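Stelora opens equipment planning service for first-time gripper buyers

For immediate release, July

Stelora, the equipment planning firm, has today opened a fixed-price service for small manufacturers, packers and repair shops who want a robot arm and don't know what to put in the budget. Called Skomo. Price is £2,592 plus VAT, paid once, covers one site and up to two work cells. Bookings open now.

The service ends with a written purchase plan. Arm, gripper, rail or frame, cabling, guarding, training, spare fingers, the lot, with a line for each and a date by which the money has to be found. Stelora does not sell robots and takes no commission on any make.

"Most of the people who ring us have a quote for an arm and nothing else," said Violeta Domínguez, who leads the Skomo team. "Then the arm turns up and there's no gripper money left. Or there's a gripper and no spare fingers, and a finger is what you wear out first. We had one client with a lovely machine parked under a sheet for six months waiting on a bracket."

First to go through it was Huenchumán, the family packaging and display business run by Ignacio Huenchumán. The firm cuts and folds card for shop displays and wanted to know whether one arm could pick flat and folded sheets and move them on without marking them. Stelora spent two days on site, then ran a short pick trial before anything was ordered.
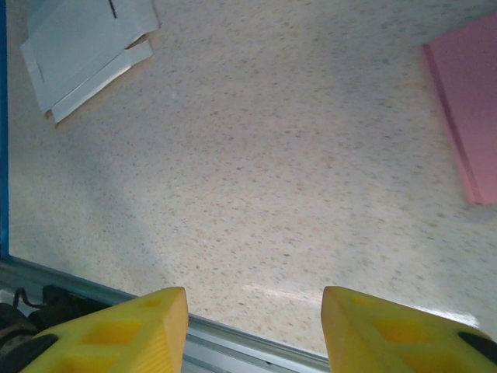
Wrist camera view: yellow gripper fingers open, with folded white sheet and pink board on the floor beyond.

Trial came first on purpose. Thin sheet is awkward for a two-finger gripper, lies flat, nothing to get hold of, and the choice between fingers and suction changes the budget more than the choice of arm does. Huenchumán had pencilled in suction for everything. The plan now has fingers for the folded and thicker pieces, suction as a second stage, and the second stage isn't paid for untill the first has run through a full season.

"I wanted it all in one go, if you want the truth," Ignacio Huenchumán said. "Violeta's lot talked me down. The bank liked the staged version better as well. We've put the cable runs and the floor work in stage one because pulling the floor up twice is daft."

Order for stage one goes in before the end of the financial year. Delivery slot to be confirmed with the supplier.

What's in the price

A site visit of up to two days, with the people who do the job now in the room, not only the manager.

A pick trial on the customer's own parts. Customer supplies the parts, please, including the bent ones and the off-cuts. Perfect samples are no use to us.

A written plan with eleven cost lines, each marked buy, hire or wait. The lines are the same for every customer so two plans can be put side by side, handy for firms with more than one site.

A list of questions to send to suppliers, ready to paste into an email. Covers lead times, price of spares, who pays for the return visit if the thing won't hold its position, and what happens to software fees after year one.

A call six months after the order is placed, to check the spend against the plan. No charge for the call.

What's not in the price

The equipment itself. Installation. Safety sign-off, which has to be done by whoever puts the cell in. Travel outside mainland Britain is charged at cost.

Hire or buy

Skomo plans will also show a hire figure next to the purchase figure where a supplier offers one. Hire isn't always dearer over a short job, and some firms only need an arm for one contract. For Huenchumán the answer was buy, as the display work runs all year, but the second stage may be hired first. That's still being talked over.

Stelora has agreed with Brastus, the workshop training provider, that Skomo customers can book operator training at the planning stage and hold the price until the equipment is in. Training is the line most often missed off, according to Stelora, and the one most often cut when the total comes in high. Brastus places are limited to six per course.

"Put the training in at the start and leave it in," Domínguez said. "If you need to trim, trim the nice stand. Trim the second screen. An arm with one person who can run it stops every time that person's on holiday."

Booking

Site visits are being taken in order of booking. Firms should have ready a rough floor plan, a note of how many shifts they run and a box of parts for the trial. A quote from a supplier is useful but not needed, and firms who've allready signed an order can still book, though the plan will then cover spares, training and running costs only.

Half the fee is due on booking, the rest when the plan is handed over. Visits can be moved once without charge.

Notes to editors

Stelora plans and reviews equipment spending for small and mid-sized firms. It is independent of all robot and gripper makers.

Huenchumán makes folded card packaging and shop displays.

Brastus runs short courses for machine operators and supervisors.

Violeta Domínguez and Ignacio Huenchumán are both available for interview, mornings best. Requests through the Stelora press desk, please give your deadline in the subject line.

Ends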